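Publications > Working Papers > Shared Kitchens > Section 4

10 Aug 2026 | Drostell Household Studies Group

4. Stacking and the Return of Cups to the Shelf

4.1 What we mean by a stack

In the previous section we described how the residents of the two houses, Haverford and Kistard, divide the washing of dishes. We now turn to a smaller matter, which is what happens to the drinking cups after washing. In both houses the residents complained that cups "disappear" or that they "smell like the cupboard". These two complaints were made separately, but we will argue that they belong together.

We use the word stack for two or more cups placed one inside the other. A stack can stand with the mouth up or with the mouth down. Cups that stand side by side on a shelf are called single, even if they touch. A mixed stack is one that holds cups of more than one color (Figure 3). This definition was chosen for practical reasons. The residents did not agree on which cups belonged to one set, and color was the only property on which two observers always gave the same answer.

Figure 3. A mixed stack of plastic cups, mouth up, with the red cup outermost.
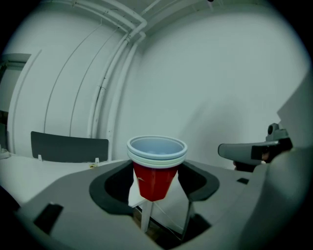

4.2 Procedure

Each kitchen was visited once per day during 60 days, beginning in April. The visit was made after the evening meal, when the drying rack was usually full. The observer wrote down every stack found on the rack, on the shelf and on the counter, with its direction and the number of cups in it. Cups in private bedrooms were not recorded. We know that this leaves out a part of the cups, and in Kistard probably a large part, as several residents there like to drink tea at their desks.

The same plastic cups, ordered from the supplier Prondosex, were placed in both houses before the first visit. Glasses and ceramic mugs which were already in the kitchens stayed there, but they are not part of the analysis. The residents were told that we study the use of the kitchen. They were not told that we look at cups in particular, and only one resident asked about it.

In total we recorded 838 stacks. The records were entered in a common sheet at the end of each week, and 14 of them were later removed for the reason that the direction of the stack had not been written down. The remaining records are used in all the tables of this section.

4.3 Direction of the stack

In Haverford, most stacks on the rack stood with the mouth down. On the shelf the opposite was common. It means that somebody turned the cups at the moment of putting them away, although no rule asks for this. When we brought it up in the interviews, the residents gave quite different explanations. One said that a cup with the mouth up is faster to take in the morning. Another had never noticed that she turned them. A third resident believed that it was the old custom of the house – he had moved in only that winter.

In Kistard the direction changed much less between rack and shelf. We think that the shape of the shelf has a role here. It is low and deep, and a tall stack has to be pushed in under the board above it. The residents build shorter stacks and they put them in just as they come from the rack.

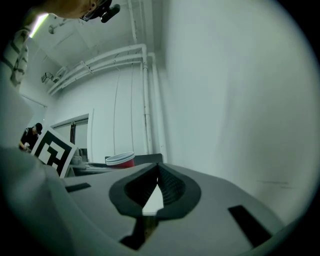
The height of a stack is also connected to the second complaint, the smell. When cups are nested before they are fully dry, a little water stays between the walls and the air cannot reach it. This was known to the residents of both houses. In spite of this, stacking of damp cups was reported by nearly everyone we interviewed, and it was explained by the lack of room on the rack. A larger rack was tried in Haverford in the second half of the study. The stacks on the rack became fewer for a short time, and then the free space was taken by pans.

4.4 Missing cups

The first complaint is harder to treat with our data. A cup inside a tall stack is easily counted as absent by a person who looks quickly at the shelf, especially when the cups are thin. In the interviews, residents estimated the number of cups in their kitchen too low in almost every case. The error was larger for those who seldom wash dishes. We do not want to claim that no cup was lost. Some did leave the kitchens, and a few came back from the garden and from one car. But the feeling of shortage was strongest in the weeks when the stacks were tallest, and it was weaker when the cups stood single.

A limit of this analysis is the time of the visit. In the morning the shelf may look different, and the residents who work at night were hardly represented. We return to this question in Section 6, together with the results on plates and lids.

Drostell Household Studies Group | Contact | Copyright 2026 | Back to top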